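Color and Contrast in a Small Table Setting
Project report, Jaltton College, course in Interior and Display
2021-01-01

1. Introduction
The aim of this project was to study how the color of a plate changes the way we see a small object placed on it. In many cafes the table is white and the plate is also white, and the decoration becomes the only color. I wanted to try a plate with a soft color of its own, and to keep everything else on the table simple. 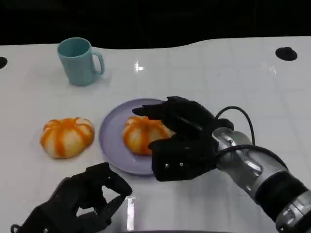
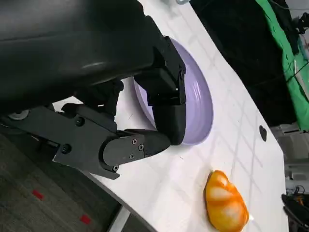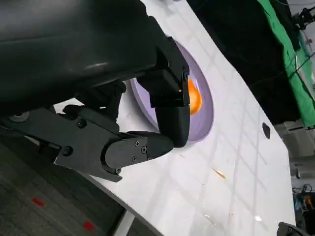
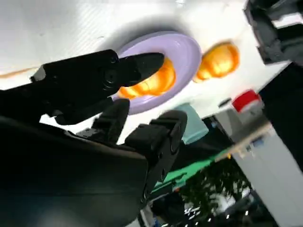
The lavender plate on the white table.

2. Materials
The plate is a shallow one with a raised rim. I chose lavender because it is far from orange on the color wheel, but it is not the direct opposite, which would be blue. A blue plate from the same shop, Juvero, was tested in July and it made the orange look too hard, almost like a warning sign.

The decoration is a pair of small orange squashes with pronounced ribs. In the first picture the stripes can be seen well: the orange runs in the grooves and the parts between them are creamy white or pale yellow. One squash is on the plate and the other is directly on the table, so the same object can be compared on two backgrounds. A mug in pale teal stands near them. It was included because a real table has usually a cup on it, and a cool color was needed to see if the lavender would look gray beside it.

3. The room and the table
The work was done in the display room of the Cumwood building. The tabletop is white and shiny, and it shows a pattern of faint gray lines. I had first planned to cover it with a cloth, but the cloth made folds and the folds made shadows, so I decided to leave the surface as it is.

The shine has one disadvantage. In the first picture there is a bright spot from the overhead light near the far edge. A person who sits at the table will notice this before the plate. For a cafe I would recommend a matte surface or a lamp placed more to the side.

4. Method
The squash was tried at the middle of the plate and also a little to one side. The questionnaire was sent by the college mailing list, which has 1,553 addresses, and 96 persons answered. Each person compared 3 plates (white, blue and lavender) and selected the one that made the squash look most attractive. I used the question form from the Wong workbook of our course, with small changes in the wording.

5. Results
The lavender plate was selected by 39 persons. It was the largest group, but it is less than half of all answers, and I must be careful with the conclusion. Several persons wrote that the lavender looked "calm". A few wrote that it looked too much like a plate for children.

The position on the plate was less important than I expected. When the squash is a little to the side, some of the well stays free and the color of the plate is easier to read. I prefer this, but the answers do not show a clear difference.

6. Problems
The teal mug was maybe a mistake. Two persons commented only about the mug and did not say anything about the squash. It would be better to make one setting with the mug and one without it.

The pale stripes of the squash were also a difficulty. Against the white table the creamy parts have low contrast, and on lavender they are easier to see. It means that my result is partly about the stripes and not only about the orange. For the next stage I will look for a squash in one color, and I will use the same plate again.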